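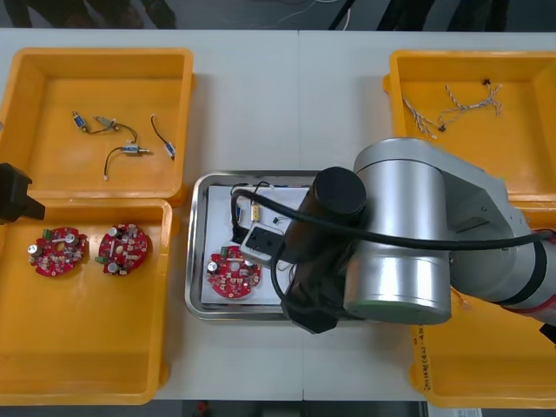
Report on the open day visit, Automation Project Course

1. Introduction

In the second term our class visited the open day of Nakorstead, a workshop in Lirnelport where robot arms are tested for assembly of small electric products. We went there on a Tuesday afternoon. The purpose of the visit was to see how a real assembly cell is arranged, and to compare it with the cell we are planning in our own project, which has the name Plurkness. In this report I describe the demonstration and what I learned from it.

2. The demonstration

The visit started with a short safety talk. We had to stay behind a yellow line on the floor and we were not allowed to touch the table. After this the group was divided in two, because the room is narrow.

The demonstration used two robot arms at one white table. The parts were sorted in orange-yellow plastic trays on both sides, and between them was a steel tray with a sheet of white paper in it. The guide called the steel tray "the work place". The round red circuit boards had their own tray, the small components with wires had another one, and the twisted wire harnesses were also kept separate. The guide told us that the task is to bring one set of parts together in the steel tray, so that a person can later do the soldering.

I was standing on the side of the silver arm, and therefore I could follow this one best. It has a black gripper under the wrist and a sensor box on the side of the gripper. In our simulation the sensor is placed far above the table. I had not thought before that it could travel together with the gripper.

3. Questions from the students

We had 14 minutes for questions. I asked which part is the most difficult one to pick. The answer was the wires. A board has always the same shape, but a wire lies differently every time, and it can hang on to its neighbor when it is lifted. For this reason the harnesses are often prepared by hand before a test.

Another student asked how long one test series is. The guide said 100 sets, and that they normally need 3 days for this, including the time for refilling the trays.

4. What we will change in our project

After the visit we made these changes in the Plurkness plan:
- The boards and the wires get separate trays.
- The place for the finished set is in the middle, so both arms can reach it.
- We use white paper under the parts. We will test if our camera finds the edges better.

We have not decided about the sensor on the gripper. The cable must follow all movements of the arm, and the Rønning arm in our school laboratory has no holder for it. I will make a drawing of a holder in July and show it to the group before we order material.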